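Demonstration collection (robot learning)

Demonstration collection is the gathering of recorded examples from which a learning system is trained to control a robot. Each example, usually called a demonstration or an episode, pairs what the robot's sensors took in with the motions carried out at the same time. The term covers teleoperation, hand guiding and scripted motion, though in common use it mostly means teleoperation.

Method

An operator steers the arm or arms through a short task, such as picking up a container or moving a box, while cameras and joint sensors record. The objects are then put back in a new arrangement and the task is repeated. Everyday items are preferred. Drink cans, cups and cartons differ in shape and stiffness, are cheap to replace, and can be handled with either a jointed hand or a flat-fingered gripper. Soft mats are often laid under the objects.
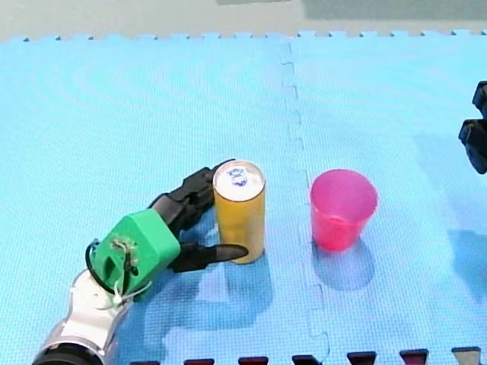 Zdeňka Sýkora has objected that collectors put too much weight on the grasp and too little on the approach, and that an episode trimmed to begin at first contact "has thrown away the half the system needed." She recommends keeping every recording from the moment the arm leaves its rest position. Later practice at Plillville followed this advice, at the cost of larger files.

Failed attempts are treated in different ways. Some groups delete them. Others keep them under a separate label, so that a system can be trained to recover after a slip or a missed grasp.

The Plillville collection

The Plillville collection was recorded over one spring and finished in August. It holds 2,506 episodes. Of these, 1,000 use a single arm and 700 use two arms on a shared task; the remainder are short recovery episodes that start from a bad position. All were reviewed by 3 people before release. Episode files are stored in the Cladeck format, which keeps video and joint readings in one container with a common clock.

Close views

Cameras placed near the gripper record the last part of a reach, when the fingers may hide the object from cameras farther away. The drawback is that the gripper fills much of the picture and the rest of the work area is seen only in part. Most collections therefore pair a close camera with at least one wider view.
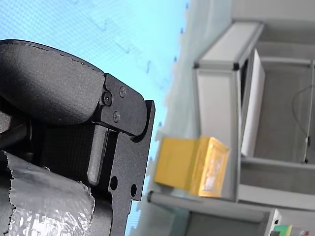

Section contributed by Ziółkowski. Last edited in August.

Labeling and review

After recording, each episode is given a short text label naming the task and the object. Reviewers check that the label matches the motion, that no camera dropped out, and that the clocks agree. The Bullex review tool plays all views side by side and marks gaps in the joint readings. Episodes with gaps are returned to the operator or removed.

See also: Teleoperation; Imitation learning; Robot end effector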